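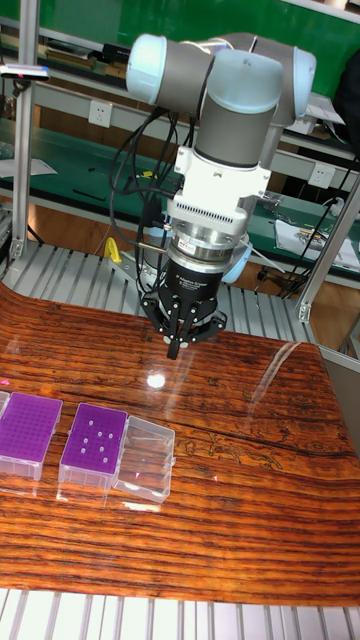

Robot arm with a three-fingered gripper over a wood-grain table

Morena Valentini

Morena Valentini is an Italian-born film director, editor and screenwriter who has worked mainly in Britain. She is best known for the documentary The Long Shift and for the Sokham films, a group of three features set in and near the harbour town of Sokham.

Early life

Valentini was born in Pagano, where her father repaired shop refrigeration and her mother taught mathematics. The family moved to Pestcombe when she was nine. She spoke little English at first and has said in interviews that she learned much of it from the afternoon films on television, which she watched with her older brother.

She left school at 16 and worked in a photographic laboratory, then as a projectionist at the Regent, a single-screen cinema in Pestcombe that has since closed. She later studied film editing at evening classes. Her first completed work, Closing Reel, was a short about the cinema's last month of business. It was shot on borrowed equipment and shown at the Regent on its final night.

Career

Editing work

For several years Valentini worked as an assistant editor, mostly on television programmes about farming and local history. Her first full credit as editor was on Salt Road, a documentary directed by Macarena Herrero. The two went on to make four films together, with Valentini editing and Herrero directing. Herrero later appeared as an interviewer in Valentini's own film The Weighbridge.

The partnership ended on friendly terms when Valentini began to direct full time, although she has continued to edit all her own films.

The Long Shift

Valentini's first feature as director was The Long Shift, which follows a night crew at a bakery over one winter. It runs for 119 minutes and has no narration or music. She filmed it with a crew of three, including the sound recordist Katia Morelli, who has worked on every one of her films since.

The first cut was more than four hours long. The producers, Tekden Pictures, asked for a version of under 90 minutes for television, and Valentini refused to make it. A shortened version prepared by another editor was broadcast without her name as director. The full version was released in cinemas the following September and was well received. Reviewers praised the sound in particular, and the long opening passage in which the ovens are lit and hardly a word is spoken.

The short version has not been shown since its first broadcast.

The Sokham films

Valentini's next three features were all made in Sokham. The Weighbridge is a documentary about a dispute over the sale of the harbour. Low Water and A Room for Elisa are dramas, performed mostly by residents of the town who had not acted before. The title role in A Room for Elisa was written for Elisa Vitale, a retired net maker who had appeared briefly in The Weighbridge. Vitale kept her own first name in the part and improvised much of her dialogue.

The three films share some characters and places, but Valentini did not plan them as a series. The name 'Sokham films' was first used by critics and she has since accepted it.

Low Water was the least successful of the three when it was released. Its plot – a ferry pilot hides the loss of his eyesight from his employer – was thought by some reviewers to be too slight for its length. Opinion of the film has improved, and it is now often shown alongside the other two.

Later work

After a gap of four years Valentini returned with Room 318, a drama set in a hotel on the day before its demolition. It was her first film made with professional actors in all the main parts. Ye-ji Myung played the hotel's last guest. The film was shot in sequence in a disused building in Pestcombe, and the crew had to leave each floor as the contractors reached it.

Her most recent film, Notes from a Stairwell, was released in April 2021. It is a short documentary made up of conversations recorded with her neighbours.

Style

Valentini's films are known for long takes, natural light and very little camera movement. She rarely uses close-ups. In both her documentaries and her dramas, conversations are often heard from a neighbouring room or through a doorway.

She writes short scripts. The script for Low Water was 31 pages long, and actors were given only the scenes in which they appeared. Much of the structure of her films is worked out in editing, which usually takes her more than a year.

Personal life

Valentini lives in Pestcombe. She teaches an editing course each winter and has published one book, Cutting for Sound, a collection of lectures. The first edition was a printing of 899 copies. A second edition added an interview with Morelli.

Selected filmography

Closing Reel (short)
The Long Shift
The Weighbridge
Low Water
A Room for Elisa
Room 318
Notes from a Stairwell (short)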